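How to Log Drill Core: A Working Procedure for New Field Staff

Last revised 31/07/2024 by Nabila Belkadi

These steps cover core from the time it reaches the logging area until the sample bags are closed. They were written for the Witenthorpe program, which drills mostly HQ with a change to NQ at depth, but they apply to any diamond hole in hard rock. Drill site safety and downhole surveys are in separate guides.

What you need

Tape measure, chinagraph pencils in two colors, paint marker, scratch pen, hand lens, dilute hydrochloric acid in a dropper bottle, magnet on a string, protractor or core goniometer, spray bottle, and the logging tablet with the current code list. Check the code list version before you start. Holes logged against an old list have to be recoded by hand.

Step 1. Lay out and check the trays

Place the trays in order on the racks with the start of the hole at the top left. Core reads like a page, left to right and top to bottom. Check that each tray has the hole number, tray number, and start and end depth on the short end. Compare the depths on the driller's blocks with the daily drill report. If a block is missing or two blocks carry the same depth, stop and call the rig. Do not move a block on your own judgment.

Step 2. Piece the core together

Fit broken ends back together along each run. Where two ends do not lock, mark the break with a cross on both sides. Ground core, where the ends have spun against each other, has smooth rounded faces and usually means some loss. Put lost core at the depth where the evidence points to it. If there is no evidence, put it at the end of the run.

Step 3. Mark depths and orientation

Measure from block to block and mark every meter on the core with the paint marker. Draw the orientation line along the bottom of hole, with arrows pointing downhole. Use a solid line where two or more orientation marks agree and a dashed line where there is only one. If marks from adjoining runs differ by more than 9 degrees, draw no line across the join and record the mismatch in the comments field.

Step 4. Record recovery and RQD

Recovery is the length of core in the run divided by the drilled length, times 100. RQD is the total length of sound pieces at least 10 cm long, measured along the center line, divided by the run length, times 100. Treat breaks made by the drillers or by handling as if they were not there. Recovery above 100 percent normally means core left in the barrel from the run before. Check that run before you correct anything.

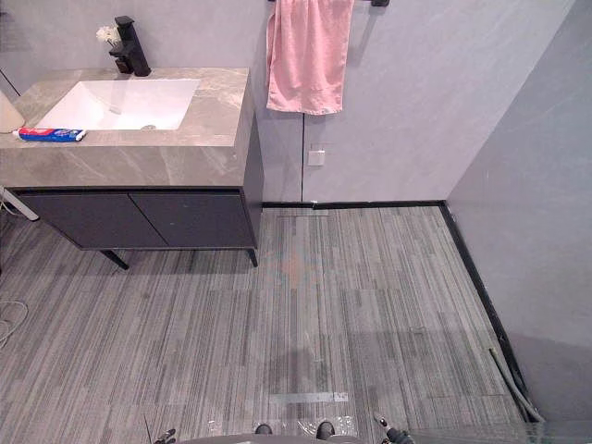

Washroom, main building

Step 5. Log the geology

Wet the core with the spray bottle and walk the full hole once before entering any data. Pick the main contacts on this first pass and mark them in yellow pencil. Then return to the top and log each interval in this order: rock type, grain size, texture, alteration, veining, sulfides. The minimum interval for rock type is 0.5 m. Narrower units go in as comments, except massive sulfide and faults, which are logged at any width.

Give sulfide content as a percentage by volume and name each mineral separately. Most new loggers read fine disseminated pyrite too high. Use the comparison chart until Magdy Soliman has checked your first 2 holes – he will sign the front sheet when he is satisfied.

Use acid on carbonate only, one drop at a time, and rinse the core afterward. Keep acid off any interval that will be sampled.

Step 6. Measure structures

Record alpha and beta angles only where there is an orientation line. Elsewhere record alpha alone and leave beta blank. A zero in the beta field will be read as a real measurement.

Step 7. Photograph

Photograph every tray dry, then wet, before cutting. The label board must show the hole number, tray number, depths, and wet or dry. Open the files and check focus before the trays leave the stand.

Step 8. Mark samples

Samples are 1 m long by default and must not cross a rock type contact. The shortest allowed sample is 0.3 m. Draw the cut line 1 cm to the right of the orientation line, looking downhole, so that the line stays on the half kept in the tray. Staple the ticket at the start of each sample.

Insert one certified standard and one blank in every batch of 36. Place an extra blank straight after any interval of massive sulfide. Field duplicates are quarter core and are chosen by Periklis Athanasiadis, who also issues the ticket books.

Step 9. Validate and hand over

Run the overlap and gap check on the tablet. Clear all errors, and write a comment for each warning you leave in place. Sync the tablet, print the cut sheet, and leave it with the first tray of the hole. Hanane El Sherbiny loads new holes to the database each afternoon at 16:00. Anything synced after that goes in the next day.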